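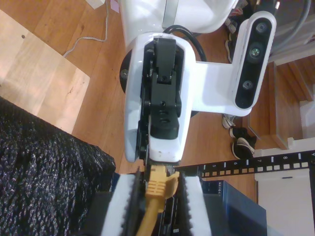

Networking gear at floor level.

Home Internet Speed Claims: Frequently Asked Questions

My plan says "up to 992 megabits." Will I get that?
Probably not, and the words "up to" are there so you can't complain. That number is the best case on a wire, with nobody else in the house online. Over wireless, in a back bedroom, expect a lot less. If a salesperson promises you the full number in every room, ask for it in writing and watch how fast the subject changes.

Do I need a plan that fast?
I doubt it. One high-quality video stream uses 25 megabits or so by the usual rule of thumb, and most use less. Count up what your household does at the same time on a busy evening. For a lot of people the answer is well under what they pay for. The exceptions are people who move very large files for work, and they usually know who they are.

What about signal boosters that plug into the wall?
Some help a little. Many pick up a weak signal and repeat it, so you get full bars and the same slow pages. Ragnvald Björklund wrote to us after buying two of them for a long, narrow house in Dzene. His phone showed a strong signal everywhere and the video calls still froze. Moving the router out of the hall closet did more, and it cost him nothing.

Does it matter where the router goes?
Yes, more than most of the things you can buy. Try for a central spot, out in the open, off the floor if you can manage it. Keep it away from the microwave, the fish tank and big metal cabinets. I know the line comes into the house at the worst possible corner. A longer cable is cheap.

Are expensive cables faster?
At home, over a short run, I have never seen a difference I could measure. A cable has to meet the rating for the speed you want and it has to be undamaged. Gold-colored plugs and braided sleeves look nice. Gintarė Avotiņš, who edits these pages, disagrees with me on the sleeves because her cat chews cables. Fair enough, but that's a cat argument.

Should I trust online speed tests?
Up to a point. A single test tells you about a single moment, and some providers run their own test servers close by, which can flatter the result. Use two different tests, on a computer plugged straight into the router, at different times of day. Try 8 p.m. as well as 8 a.m. and write the numbers down. My own line gave 71 one evening on a plan sold as a good deal more.

The provider says the problem is my equipment. Is it?
Sometimes. It's also the easiest thing for them to say. Plug one computer directly into their box, turn off the wireless, and test again. If it's still slow, your equipment is mostly off the hook, though check that computer and cable too. Keep your notes handy when you call.

Is it worth renting a router?
Do the math over two years before you agree. A fee that looks small on the bill adds up, and in many cases you could have bought a decent one outright. Renting makes some sense if the company replaces a dead unit quickly. Ask how quickly. "As soon as possible" is not an answer.

Do I need to restart the router every night?
No. If it needs that, something is wrong with it. An occasional restart is fine, and leaving it off for 20 seconds is plenty.

Do you take money from any of the companies you write about?
No. Questions and complaints go to Jonas Danzer, through the contact form. Please include your test results.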